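Thread, because I have given up three evenings to hair accessories and somebody is going to hear about it.

1/ It started when I couldn't find a single hair tie on a morning I was already late. I own, by any sane estimate, enough hair ties to moor a ferry. They live in the couch, the car, the coat I don't wear, and the bottom of the washing machine, where they go to be with their own kind.

2/ So I did what any adult does. I collected every hair thing in the apartment and dumped the lot on the bed. If you have never seen your own spending habits laid out on a floral sheet, I recommend sitting down first. Not on the bed, obviously. There are clips on the bed.

3/ Inventory, for the record: 58 pieces. That doesn't include bobby pins. Bobby pins are weather.

4/ For storage I considered the Tikulel drawer organizer everyone in my feed owns, the one with the little bamboo lanes. Then I looked at the price and remembered that I have a perfectly good box lid from something I bought in January and never returned.

5/ A word for the shallow box. Deep boxes are where things go to be forgotten. You put a headband in a deep box and you will next see it when you move out. In a shallow one everything has to look you in the eye.

6/ Color matters too. I keep seeing those all-clear, all-white setups, and then people wonder why they can't find the clear elastic. Put your things in something loud. You'll find the box in the dark, half asleep, with toothpaste in your mouth.

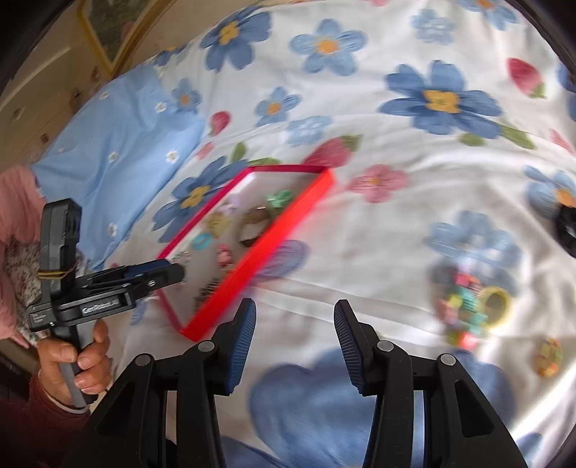 7/ My first system was by color. Very pretty. It lasted until I had to decide whether mint is a green or a blue, at which point I had to go and make a sandwich.

8/ Second system was by type. Claws with claws, snaps with snaps, anything round with anything else round. This one is boring and it works, so naturally I resisted it for a full day.

9/ Problem category: the big scrunchie. One big scrunchie takes up the space of six normal ties and contributes nothing to the household except volume. I have four. I am keeping four.

10/ Other problem category: beads. Why do I have beads. I took one beading class at the Alvarado craft center years ago, made a bracelet for a wrist smaller than any wrist I know, and came home with the leftovers. They have survived two moves. They will bury me.

11/ Beads do NOT go in with the clips. I tried it. You reach in for a barrette and come out with a barrette and a bead, every time, like a claw machine that pities you. They get their own jar with a lid that screws.

12/ Things I threw out: everything with a snapped spring. A headband with teeth that I have hated since the day I bought it. Elastics that had gone to that crispy stage, where you stretch them and they just sigh.

13/ Things I should have thrown out: one half of a pair of clips. The other half is out there somewhere. I'm told this is how people end up on documentaries.

14/ Someone asked what to do with the tiny elastics. Put them on a carabiner. Or a ring off an old set of keys. I got mine at Rodton, in the aisle with the shoelaces, and it's the only purchase in this whole project. Loose in a box they weave themselves into a single animal overnight.

15/ Someone else asked if I wash them. The fabric ones, yes, in a mesh bag. The plastic ones get warm water and dish soap and then a towel. Dry the metal parts properly or they'll rust and leave a mark on whatever you put them down on. My pillowcase has opinions about this.

16/ Where it lives now: top shelf of the bathroom cabinet, in front of the Bovon hand cream I'm saving for a special occasion. I don't know what the occasion is. Very dry hands, presumably.

17/ Update 8/23/23: the box has held for almost a week. I did find two more ties in the dryer and another in my purse, wrapped around a receipt for hair ties.

18/ Muting this now. If you want to argue about whether mint is a green, my replies were open all afternoon and you had your chance.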